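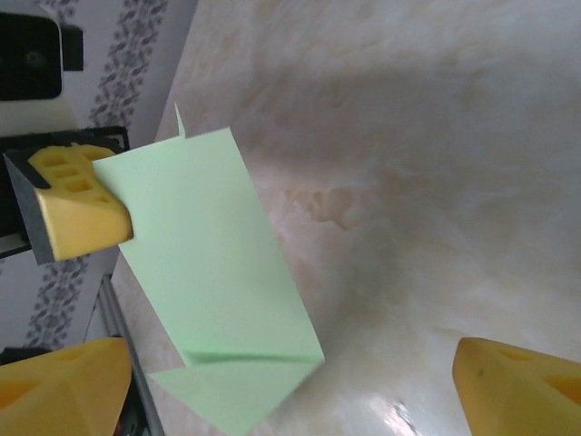
Tullari Coloured Folding Paper, Mixed Pastels
Reviewed by Bláthnaid Brennan for the resource library

The library purchased 7 packets of the Tullari pastel range for use in its introductory paper-folding program. Each packet holds 200 sheets. The paper was assessed for colour, crease quality and suitability for learners who have not folded before.

The colours are soft and consistent from packet to packet. The pale mint green was the most requested, followed by the grey. The surface is matte, and participants found fold lines easy to see under the hall's overhead lighting – a point on which the glossy Skondell paper used previously drew regular complaints.

Creasing is the principal strength of the product. A single firm stroke with a fingernail gives a sharp line, and diagonal folds lie reasonably flat afterwards. Narrow points are less successful. Where several layers meet at a corner, the small tab left over tends to stand up and must be pressed down again before the next step. Ginevra Marras, who teaches the April intake, recommends a bone folder for any model beyond the simplest darts and arrows.

Reversed folds are tolerated twice. On the third attempt the white core begins to show along the crease, most noticeably in the darker shades.

Cutting accuracy was acceptable in six packets. The remaining packet contained sheets slightly out of square, and the supplier replaced it without charge. The cardboard sleeve is flimsy and does not reclose; the library now stores opened packets in document trays.

The paper is recommended for beginner and intermediate classes. It is not recommended for wet folding or for display work that will be handled often.

Rating: four out of five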